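Passagem de peças entre dois braços: o que mudou desde setembro

O grupo de manipulação da Skomosia terminou a primeira série completa de ensaios do Brirkus, o método de passagem de objetos entre dois braços que vinha sendo preparado desde a primavera. A série somou 619 tentativas, todas feitas na mesma bancada e com as mesmas duas garras. O relatório interno já está disponível para os parceiros; segue um resumo para quem acompanha o projeto só pelo boletim.

O problema é conhecido de quem trabalha com montagem. Um braço pega uma peça numa posição que serve para levantá-la, mas que não serve para encaixá-la. É preciso trocar a pega. A solução habitual é pousar a peça, recuar e pegar de novo, o que gasta tempo e exige uma superfície livre. A passagem direta de uma garra para a outra evita esse passo, com a dificuldade de que, por um curto intervalo, os dois braços seguram o mesmo objeto e qualquer desvio de posição vira força sobre a peça.

Na versão anterior, chamada Brabec, o momento de soltar era definido por tempo. O braço receptor fechava os dedos, esperava-se um intervalo fixo e o braço doador abria. Funcionava com peças curtas. Com peças compridas, a ponta segura servia de pivô e a outra girava antes que a segunda garra tivesse contato firme. O Brirkus abandona o intervalo fixo. A decisão de abrir passa a depender de uma estimativa de contato, calculada a partir da imagem do punho e da corrente nos motores dos dedos. Se a estimativa cai, o doador mantém a pega e o receptor tenta de novo alguns milímetros ao lado.

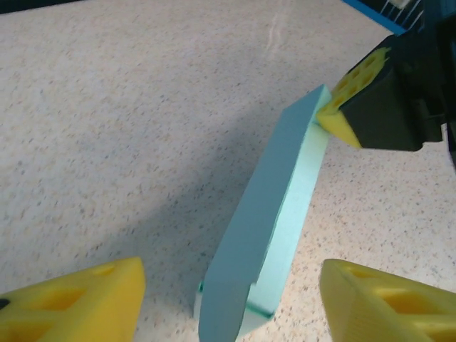
O bloco azul-claro entre as duas garras, visto da câmera do punho.

Os blocos alongados foram escolhidos como caso difícil. As faces são planas, mas as pontas têm corte em ângulo, e uma aproximação um pouco torta faz o dedo encostar na aresta. Para esses blocos, o sistema prefere aproximações em diagonal, com a peça inclinada em relação à bancada, porque assim a segunda garra entra por cima sem cruzar o caminho da primeira. Essa preferência não foi programada à mão. Apareceu nas demonstrações feitas por teleoperação e o modelo a manteve.

A série usou 12 formatos de peça. Em oito deles o novo critério de abertura acabou com as quedas durante a troca. Nos outros quatro ainda há falhas, em geral quando o dedo cobre a maior parte da peça e a câmera do punho perde a referência. Três desses formatos são pequenos demais para as duas garras ao mesmo tempo, e o grupo pretende tratá-los com uma pega de ponta. O quarto é um anel flexível, que se deforma e engana a estimativa de contato.

Kevser Bayram, responsável pelos ensaios, chama a atenção para a sombra. "A sombra dos braços muda muito o aspecto da bancada durante a troca, sobretudo quando a superfície é salpicada. Nas primeiras versões o modelo seguia a borda da sombra em vez da borda da peça", explica. A correção foi feita no treino, com variação artificial da iluminação, sem alterar as lâmpadas da sala. Segundo ela, o efeito nos resultados foi maior do que o de qualquer mudança na rede.

O tempo de ciclo continua acima do desejado. O método espera a confirmação de contato mesmo quando a pega é evidente, e isso torna a troca mais lenta do que na versão por tempo. A próxima etapa é deixar que o limiar varie conforme o formato da peça.

Os ensaios seguintes serão feitos na célula Seren, que tem braços de alcance maior e outro modelo de garra. O objetivo é verificar quanto do treino pode ser aproveitado sem novas demonstrações. Os parceiros que quiserem enviar peças para essa fase devem mandar o desenho e duas unidades de cada formato. Peças transparentes ou com superfície espelhada ficam de fora por enquanto.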